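Monday walk-through, study and back hall at the Laler house

I do this one with a coffee in hand and it still takes me most of the morning. Comments are mine, so argue with me if you like!

1. Smoke alarm - OK. Loud enough to send the cat upstairs.

2. Desk and shelf over it - OK. Both solid, no wobble when I leaned on them (and I leaned hard).
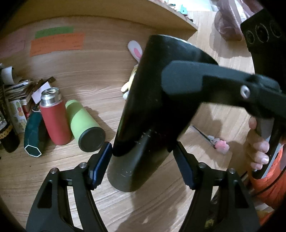 Black container at the desk, scuffed toward one end.

3. Power strip - REPLACE. One heater and a printer on the same strip, please don't. Tamer Najjar is picking up a new one, and the heater goes straight into the wall.

4. Window latch - sticks. A little wax fixed it last September, so I'll try that again.

5. Drinks near the outlets - metal cups are fine by me, just park them at the far end from the plugs.
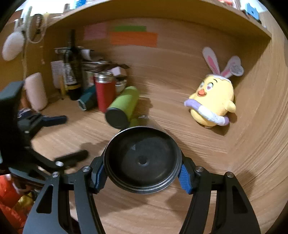 6. Extinguisher - gauge in the green, but the tag is out of date. Call Trirkico.

7. Back hall rug - trip hazard, corner curls up. I've caught my toe on it twice now. Tape ordered.

8. Hall light - flickers when the dryer runs. Needs an electrician, and I'm not touching it.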